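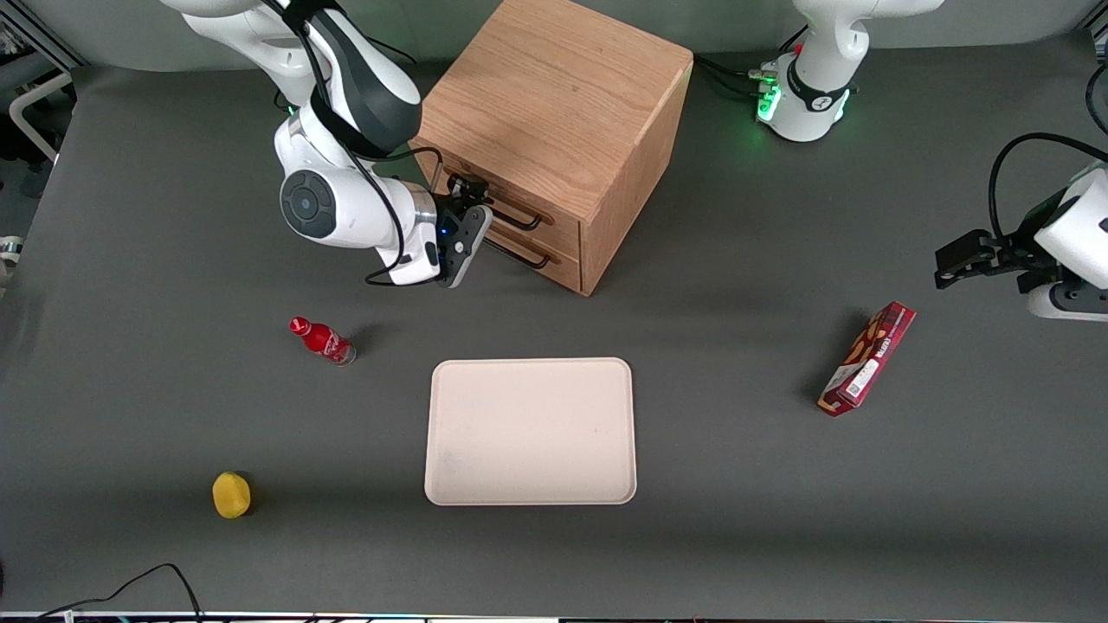
탁상 서랍장(卓上—欌)은 책상이나 작업대 위에 올려놓고 쓰는 소형 수납 가구이다. 바닥에 세우는 서랍장과 달리 다리가 없는 것이 보통이며, 문구류와 영수증, 약봉지처럼 둘 곳이 마땅치 않은 물건을 넣는 데 쓰인다. 형태는 대체로 상자형이다. 밝은 참나무색 몸체에 서랍 두 개를 위아래로 놓고 가늘고 검은 막대형 손잡이를 단 것이 그러한 예로, 윗면이 평평해 그 위에 다시 물건을 얹기 쉽다. 판매자들은 이를 장점으로 내세우지만, 윗면에 쌓인 물건이 결국 서랍 속 물건보다 많아진다는 불만도 꾸준하다.

명칭과 구분
'미니 서랍장', '데스크 서랍', '탁상 정리함' 등으로도 불린다. 업체마다 기준이 달라 칸막이만 있는 상자까지 서랍장으로 파는 경우가 있다. 이 문서에서는 앞으로 당겨 여는 서랍이 하나 이상 있는 것만을 다룬다. 얕은 쟁반은 흔히 함께 쓰이나 별개의 물건이다.

구조
몸체는 원목이나 합판, 섬유판으로 만든다. '원목 느낌'이라는 표기는 재료에 대해 알려 주는 바가 거의 없으며, 무늬목이나 인쇄 필름을 붙인 제품에도 널리 쓰인다. 소형 제품에는 금속 레일을 생략하고 나무 홈에 서랍을 그대로 끼운 것이 많다. 이런 서랍은 습한 철에 뻑뻑해지기 쉽고, 멈춤 장치가 없으면 세게 당겼을 때 통째로 빠진다. 막대형 손잡이는 잡기 편하지만 앞으로 튀어나온 만큼 자리를 더 차지한다. 제품 규격에 적힌 깊이가 손잡이를 포함한 값인지는 표기만으로 알 수 없는 경우가 적지 않다.

정리 효과에 대한 논란
탁상 서랍장이 책상을 넓혀 준다는 주장은 광고에서 되풀이되지만 근거는 빈약하다. 가구 업체 그라노(Granow)는 한때 자사 제품을 쓰면 물건 찾는 시간이 크게 준다고 홍보하였는데, 조사 대상은 자사 구매자 194명이었고 비교 집단이 없었다. 수납 관련 글을 써 온 마르티 휘뵈넨(Martti Hyvönen)은 이 조사를 두고 물건의 양을 묻는 문항이 빠졌다고 지적하였다. 서랍장을 들이면서 물건을 함께 버린 사람이라면 효과가 어느 쪽에서 왔는지 가릴 수 없다는 것이다.

안쪽 높이가 낮은 제품에서는 물건을 세워 넣기 어려워 겹쳐 쌓게 되고, 아래에 깔린 것은 잊히기 쉽다. 서랍마다 용도를 정하라는 조언이 흔하지만 두 칸짜리에서는 한 칸이 곧 잡동사니 칸이 되곤 한다.

관리
표면은 마른 천으로 닦는다. 천연 오일을 바르면 수명이 는다는 설명은 마감하지 않은 원목에나 해당하며, 필름을 붙인 제품에 발라도 속까지 스며들지 않는다. 뻑뻑한 서랍은 밑면에 양초를 문질러 임시로 손볼 수 있다.

같이 보기
서랍, 문갑, 필통, 수납 가구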